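### 3.2 What people do with stuff they meant to throw out

I went into the interviews expecting guilt. Nathalie Van den Broek had warned me that most of our 30 households would apologize for their clutter before I got my coat off, and a few did, but mostly they wanted to give me a tour! One man in Quách kept me in his hallway for the better part of an hour, going drawer by drawer (I have the tape, and it's wonderful).

So I dropped my question about why people hang on to things and started asking where each thing would go next. That worked much better. "Next" got me rags, packing, gifts for a cousin, the trunk of the car. Yi-chun Siu, who coded the transcripts with me, started calling these answers "parking spots," and the name stuck, even though I argued for something more serious.

Soft things get parked the longest. Old cloths and the foam mesh sleeves that come around fruit or bottles (Figure 4) came up again and again, usually with a shrug, and hardly ever with a plan attached. 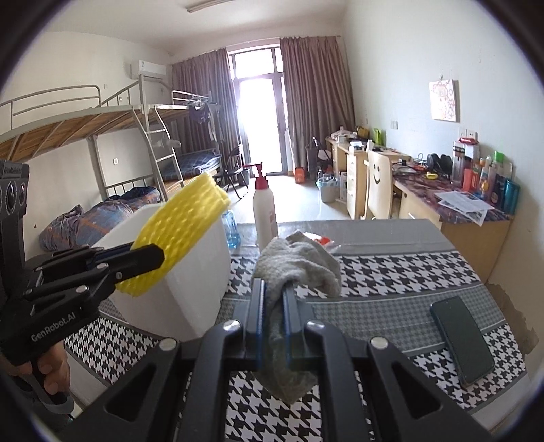 **Figure 4.** A gray cloth and a yellow foam mesh sleeve.

Hard things are another story. Jars, tins and lids had jobs lined up, and people got pretty heated about the right jar for the right job. I think size has a lot to do with it, and Yi-chun thinks it's all about whether you can see through the thing. We come back to that fight in Section 4.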